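Dreltville households lend their tables to a learning project

9 Jul 2026

If you live on the east side of Dreltville, there is a fair chance that a neighbor of yours has spent part of the spring picking up napkins, socks and paper towels with a pair of plastic fingers and putting them down again, over and over, at the kitchen table. They are taking part in Tindall, a project run by the small firm Suveck, which is collecting examples of ordinary household handling so that a robot arm can learn from them.

The project began in February with 2 homes and has since grown to 26. Each household gets a hand-held gripper with a camera on it, a short list of things to do and a phone number to call when something jams, and then people are left to get on with it in their own time. Some do ten minutes before breakfast, and others like to sit down for a whole evening with the radio on.

"We could have built a nice tidy room and done it all there, and it would have been quicker, I won't pretend otherwise," said Yamuna Bhat, who leads the collection work. "But a robot that has only ever seen our one gray table is going to be very confused by yours! I want tablecloths with patterns on them. I want the fan and the toys and the jar with not much left in it. Please don't clean up for us."

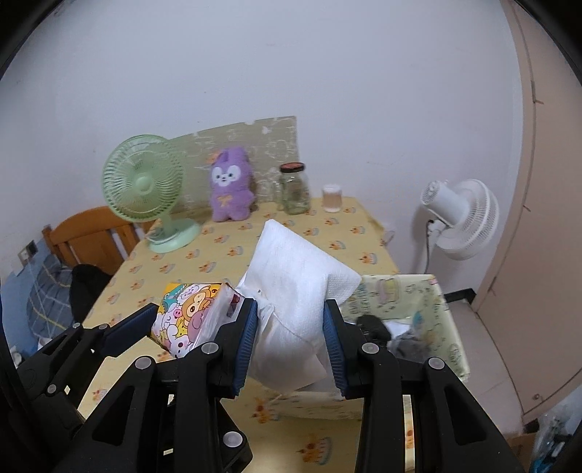 Soft things are what the team is asking for most this summer. A mug is the same shape every time you reach for it, but a paper towel folds and slumps and looks like something new with each grasp, and the learning system needs to see a great many of those before it gets any good at guessing where to take hold. So far the households have sent in 2600 recordings, each one a single pick and place from start to finish, and Bhat would dearly love to double that before the weather turns.

The recordings go to a program called Vustis, which matches what the camera saw with how far the fingers were open at each moment. Clumsy tries are kept as well, as long as they are marked, and people are told not to hurry or show off.

Hjørdis Vik has been at it since the first month and has become something of an old hand. She admits she squeezed everything far too hard to begin with – "like I was wringing out a mop," she said – and that it took her a good week to trust the grip pads and ease off. Her grandchildren now ask for a turn whenever they visit, although only adults' recordings are sent in, so theirs are strictly for fun.

Suveck has 16 more grippers ready to go out and is looking for homes to take them, with small apartments especially welcome. Households keep the tool for a month, can skip any task they don't care for, and may ask for a recording to be deleted at any time. Sign-up forms are at the front desk of the Dreltville library, and someone from the team will come by to show you how the thing works.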